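Why Is Metal So Shiny?

Pick up a spoon and look into it. There you are, upside down and with a very funny nose! Turn the spoon over and you're the right way up again. A wooden spoon can't do that trick, and neither can a sock. So what makes metal so special?

Let's start with light. Light zooms out of the sun or a lamp and bumps into everything in the room. When it bumps into something, some of it bounces off, and the part that bounces into your eyes is what you see. Scientists call this bouncing reflection.

Metals are amazing bouncers. Like everything else, they are made of tiny bits called atoms, and atoms have even tinier bits called electrons. In most things the electrons stay close to home. In a metal, lots of them can wander all over the place, like kids at recess! When light arrives, these wandering electrons jiggle and send most of it straight back out again. That's the shine.

Smooth or bumpy?

Now crumple up a piece of kitchen foil and flatten it out. It still sparkles, but your face has vanished. It's the same metal, so what happened?

Think about bouncing a ball. On a flat playground it goes where you expect. On a pile of rocks it could shoot off anywhere! Light does the same thing. A very smooth metal sends the light back in neat order and you get a mirror. A metal with lots of tiny scratches scatters it, and you get a soft, blurry glow.
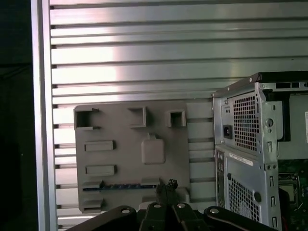

You can test this with a flashlight. You'll need a shiny spoon, some crumpled foil and an old baking tray (ask first). Make the room dark, shine your light on each one and watch the wall behind you. Which one makes the brightest patch? Try tilting them, too – the patch will go racing across the ceiling!

Kwan-ho Kuo, age eight, wrote to ask us why old pennies go brown. Great question, Kwan-ho! Copper slowly joins up with oxygen from the air and gets a dull coat on top. The shiny copper is still hiding underneath. Soak a brown penny in vinegar with a pinch of salt for a few minutes, rinse it well, and see what color you find.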